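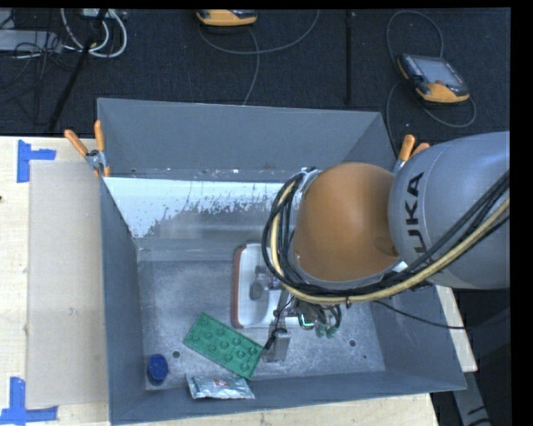
How often should the Drasent water softener be regenerated?
Every 4 days at the factory setting, or after 198 gallons, whichever comes first.

4.2 Setting the regeneration cycle

1. Close the bypass valve.
2. Hold MODE for two seconds until the display shows 84.
3. Enter the water hardness and press SET.
4. Open the bypass valve slowly – a quarter turn at a time.

Note: The clock must be set before step 2.

Caution: Do not unplug the unit during a cycle.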